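HomeHealthHow to plan an awareness day for hand washing

How to plan a hand washing awareness day at your workplace

A hand washing day takes one morning to run and very little money. Most of the work is done beforehand, so pick the date early and tell people twice. 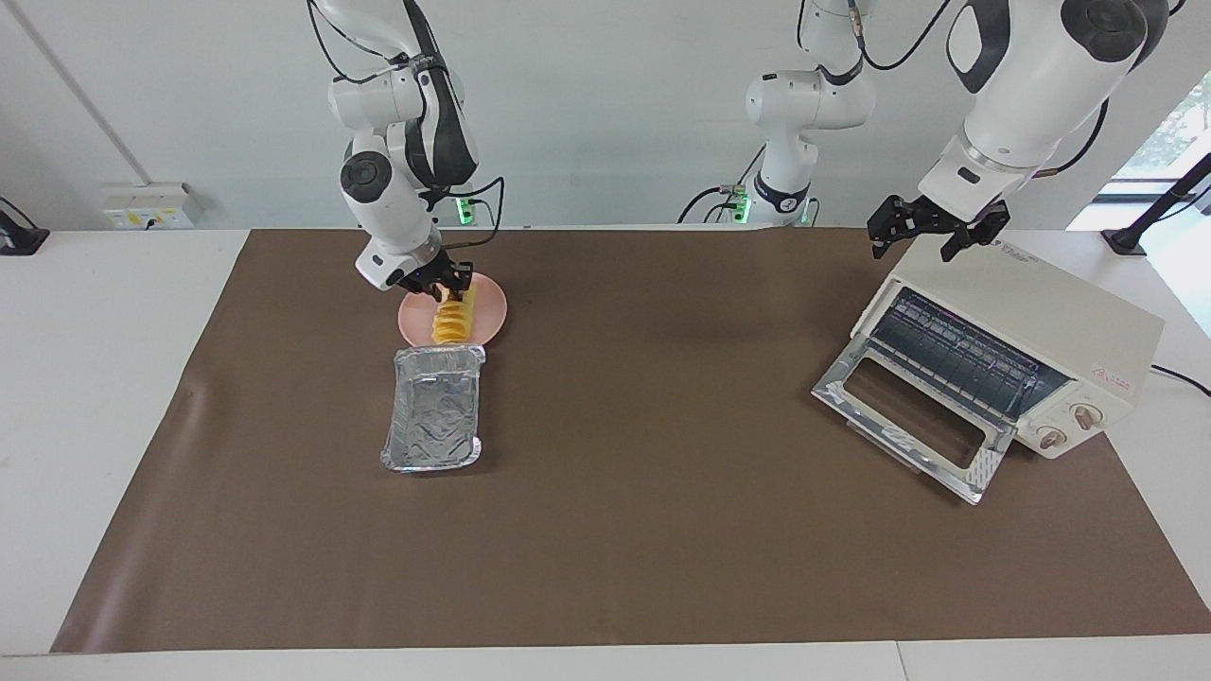
By the Havemico Health Desk
Updated Mon 23 March

1. Book a room with a sink. Two sinks are better if you expect more than 15 people at a time.

2. Put up a poster at each sink showing the steps – wet, soap, scrub, rinse, dry. Scrubbing should last at least 20 seconds.

3. Keep each session short and repeat it through the morning. 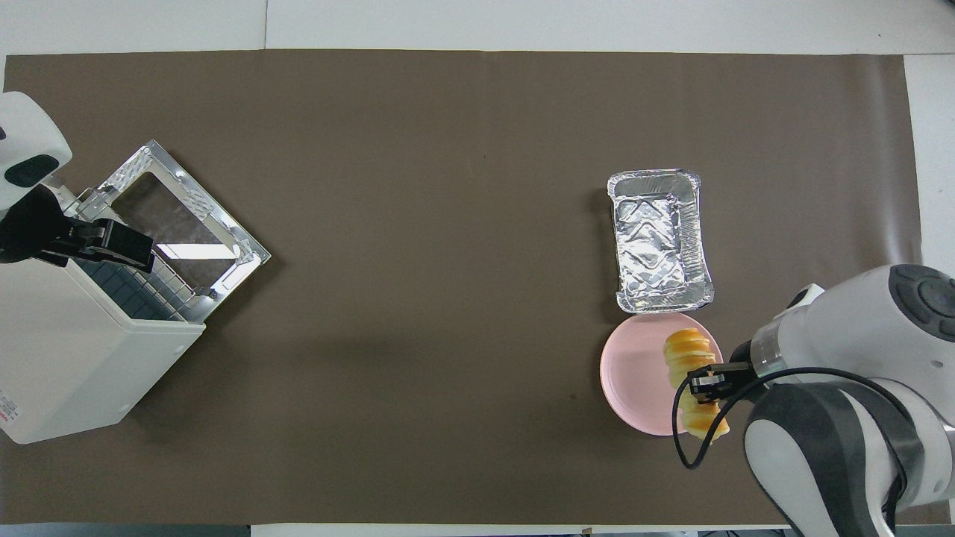 A reader, Ntuli, wrote to say that the sessions at her office went better once the night shift got one too. Ask every shift before you fix the times.

4. Check soap and paper towels the day before.

5. Leave the posters up afterward, and run a short refresher in November.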